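Mixed Household Goods and Toys: Storage and Sorting FAQ
Brurnton Reuse Store
Last revised 18 Sep 2020

What counts as a mixed lot?
Any container holding both household objects and toys that have not yet been separated by type. Lots made up entirely of books, clothing or crockery go through their own lines and are covered on separate pages.

What sort of bin should I use?
A rigid metal bin with sloping sides and a flat floor. Sloping sides let small items slide back to the middle when the bin is moved. Cardboard is accepted at the counter, but the contents are tipped into metal bins before sorting and the box is not returned.

How full can a bin be?
One layer is preferred, two at most. Heavy objects go on the floor of the bin, soft toys and fabric on top. Nothing should stand higher than the rim, as bins are stacked overnight.

Do scratches on the inside matter?
No. Scuffs and scratches on the floor of a metal bin are normal wear and do not affect its use. A bin is withdrawn if a wall is split, if the rim has a sharp edge or if it rocks on a level surface. Dark marks that wipe off are dirt. Dark marks that stay are usually rubber or old label adhesive and can be left.

How should cords and leads be packed?
Coil each lead and tie it to the item it belongs to. A lead left hanging over the rim will catch on the next bin in the stack. If the lead and the item have been parted, put the lead in the bin anyway and mark the sheet "loose lead" - matching is done at the bench. 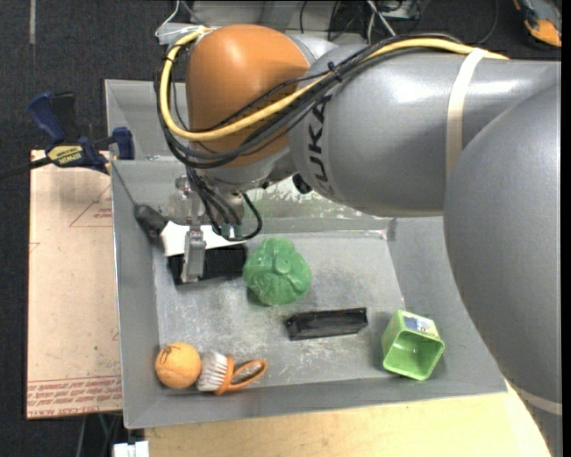

Leads with damaged insulation are cut and scrapped. They are not taped up. The same applies to plugs with bent pins or cracked casings, whatever the condition of the item itself.

Can paper and packaging stay in the bin?
Instruction leaflets and original boxes can stay if they are flat and clean. Loose wrapping should be taken out. Paper lying over an object hides it from the sorter and is the most common cause of items being entered twice.

What about batteries?
Remove them. Battery compartments are opened at intake and checked for leakage. Button cells go in the sealed tub and never in the bin, even in a bag.

Are incomplete toys accepted?
Yes, if the missing part does not affect safety. Puzzles and board games must be complete. Construction bricks are sold by weight, so sets need not be kept together.

How are bins labelled?
Each bin has a Gulex tag on the outside of one short wall. The tag shows the lot number and intake shelf only. Do not write on the metal, and do not place a tag on the inside, where it comes off during washing.

How are bins cleaned?
Empty, brush out, wash with warm water and Puvar detergent, rinse, and leave upside down on the rack. Abrasive pads are not used. A bin goes back into service when the floor and corners are dry to the touch.

How long does sorting take?
Four working days from intake in most weeks. September is slower, as student house clearances arrive together. Lots with many electrical items are held until testing is finished.

How many items pass through?
In the last full year 3,671 items were entered from mixed lots. Of these, 2,828 went to the shop floor and 437 to the Tanoli repair bench. The remainder were recycled or scrapped.

Can I have something back if I left it by mistake?
Yes, until the lot has been entered. Quote the number on your receipt and describe the item. After entry it is treated as stock and has to be bought at the marked price.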